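Filed under: Workshop > Robots and automation > Maintenance

Spent most of today on the two-arm cell at Fudorska, so a few posts on how it's set up and what got done. This is the cell that runs the modular task box: buttons, sliders, toggles, a rotary knob and a row of test lead sockets.

The cell is simple. White table, white walls on three sides, one arm per side, black gripper on each. The walls are there so the lighting stays even and the vision has nothing to get confused by. We wipe them down every morning with a damp cloth. No solvent, it leaves a sheen.

First job was finger alignment. Open both grippers, blow out the slides, check the screws at the base of each finger, close at low force and look at where the tips land. Then open, close at normal force and look again. If the two don't agree, there's play somewhere and you go find it before touching any settings.

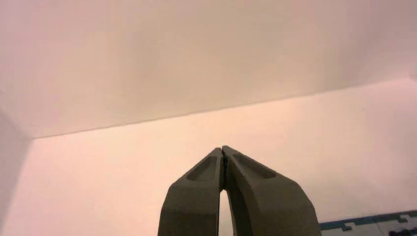
Finger wear on this cell is mostly at the tips, because the buttons and toggles only ever meet the last bit of the finger. With the gripper shut you want the tips meeting at one point and the gap between the fingers opening up evenly below that. The small teeth along the inner edges are what I check next. Run a fingernail down them with the power off. If they feel rounded, the pair gets swapped.

Always swap fingers as a pair. I've tried replacing one and keeping the other to save a part. The new one sits proud, the old one wears faster, and you're back in there the next week.

Our fingers come from Wukthorpe. Matte finish, slightly rough, and they've held up well. The log says we get more than 500 cycles between tooth checks without any trouble. I still check at 100 after a new pair goes on, then leave it alone.

Second job was the cables. Each gripper has a cable running back along the arm and they get tired at the first bend. Tape hides the damage, so we use hook and loop straps and take them off for inspection. Move the wrist through its full range by hand, watch the slack, put the straps back in the same spots. We marked the spots with paint pen in April, should have done it at the start.

Third job was re-teaching the box position. The box has a carrying handle on each end, so people carry it, and it never goes back in quite the same place. Touch off on both ends, save, then run the button sequence at quarter speed with your hand on the stop. 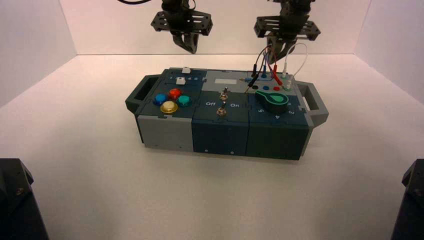 If the button sequence is good, do the toggles next. They need the approach square on or the fingers slide off the lever. Knob after that. Leave the test leads for last, they're the fussiest and they'll show up any error you missed earlier.

Results after all that: 94 clean runs out of 100. The 6 misses were all on the leads. A lead that drapes the wrong way pushes the plug over before the gripper closes on it. I've moved the approach point 2 mm higher and will run it again overnight.

Spares to reorder: one pair of fingers, a bag of straps, base screws. The Tamayo screw kit has the right length but the wrong head, so don't grab that one off the shelf. Correct ones are in the grey drawer.

Somebody asked about grease. Very little, slides only, wipe off whatever you can see. Grease on the fingertips means a full clean before anything else runs.

Backup of the taught points is saved on the cell computer and on the shared drive, dated May 28, 2020. Use that one if the box position gets lost.

Recent posts
Wadora controller: changing the fan filter
Labelling cables so the next shift can read them
What we keep in the spares cabinet
Quarter speed testing after a re-teach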